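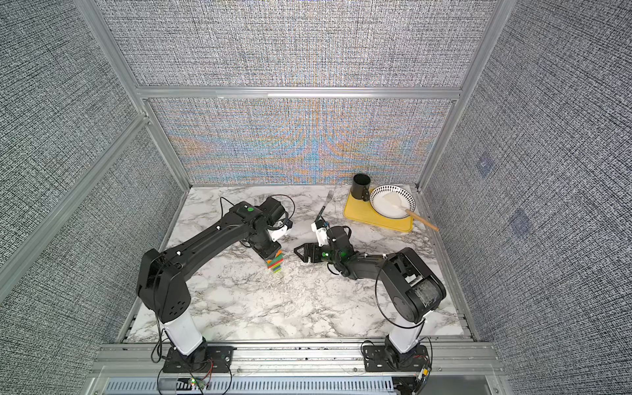
## Re: [bimanual-learning] Do you keep the fumbles in?

Hello all,

Sorry for the slow answer to the Sestbridge folks. The question came in while we were halfway through retraining and I wanted to have something useful to say before I wrote back. It has sat in my drafts since March, getting longer, as you'll see.

For anyone who has lost the thread (I had to go and dig it out myself), this was the message:

> Hi everyone,
>
> We're collecting teleoperated demonstrations on a two-arm table setup, mostly short pick and place plus some brick stacking. Our operators are good but they're human, so a fair share of episodes have a missed grasp and a second try. Up to now we've thrown those out and kept only the clean ones.
>
> One of our students thinks we're throwing away the best part. Has anybody on the list tried it both ways on the same task? I don't mean a big benchmark, just your own experience. We'd also love to hear how you handle clutter. Ours is a bare table and the policy falls over the moment someone leaves a cup on it.
>
> Thanks from all of us at Sestbridge

We have tried it both ways at Florndale, and I'd side with your student, though with a few grumbles attached.

## What we compared

Our project is called Domis, and the task is toy bricks on a tabletop with two arms, with kitchen things left among them: a fork, a spatula, some crockery on a yellow board. The arms are meant to gather the bricks and build with them.

We trained the same policy two times. The first run used only the episodes with no missed grasp, 247 of them. The second used the lot, 471 episodes, fumbles and all. Same network, same training schedule, same starting layouts at test time.

I know what you're going to say, and our own group said it too: the second run simply had more data. Fair enough! So we did a third run with the fumbles mixed in but trimmed back to 247 episodes, drawn at random from the full set. It landed between the other two, closer to the big one. I wouldn't hang a paper on that, but it was enough to change how we collect.

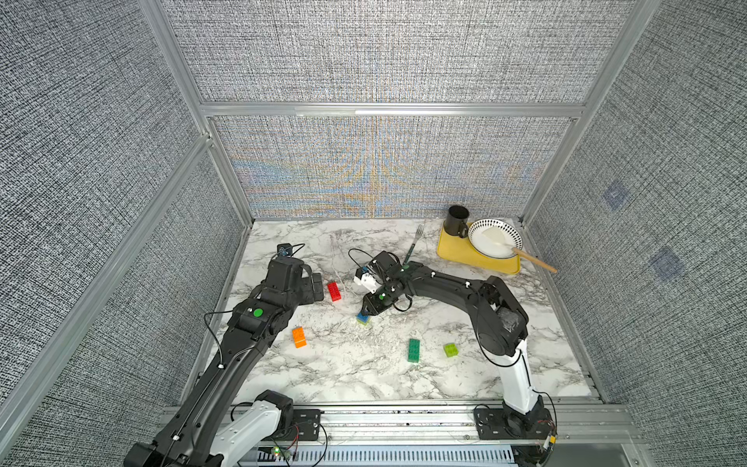

The difference shows up mostly in what happens after a mistake. The policy trained on clean episodes does lovely smooth approaches, and then if it closes a little to one side of a brick it lifts away with nothing in its fingers and carries on as though all were well. We watched it place an imaginary brick on a real one more times than I care to admit. The other policy will usually open up, back off a touch and have another go. It's slower and it looks a bit dithery, but it gets more bricks where they belong.

## The grumbles

Keeping everything does teach some bad habits. Our operators had a way of pausing with the gripper just over the brick while they made up their minds, and the policy picked that up beautifully. Left alone, it would hover and hover. We ended up cutting the still stretches out of every episode before training, and that cured most of it. If you only take one thing from this rambling message, please trim your pauses first and compare afterwards, or you'll be blaming the fumbles for something they didn't do.

Standing bricks gave us trouble whichever data we used. A 2x4 brick lying flat is easy enough, but put the same brick up on its long side and a slightly crooked approach tips it. We have more work to do there, and I'd be grateful for ideas. Changing the approach angle helped one arm and made the other worse, which none of us has a good explanation for.

We also tried the reweighting trick that goes by Pattinasarany in our group, where the moments just after a missed grasp count for more in the loss. With a weight of 2 it helped. With a weight of 4 the policy began letting go of perfectly good grasps in order to redo them, poor thing, so we went back to 2 and have left it there.

## On the clutter question

I'm afraid our answer is dull. We had the kitchen things on the table from the first day of collecting and moved them between sessions, without any special treatment in training. We do see the odd confusion when a handle sticks out into the space the arms want to use, and a fork is a nuisance for its size, but a cup on the table doesn't bother it much. I'd start leaving your cup out now instead of trying to patch it in later. Retrofitting was what we did on an older project, and it cost us most of a winter.

I'm happy to share our trimming script with anyone who'd like it. It's short and rather ugly and the comments are in two different moods, but it works on our logs and should be simple to adapt. Write to me off the list and I'll send it along.

And do tell us how you get on, Sestbridge. I'd especially like to hear if your policy learns to hover too, or if that's only our operators' nerves coming through.

Warm regards from Florndale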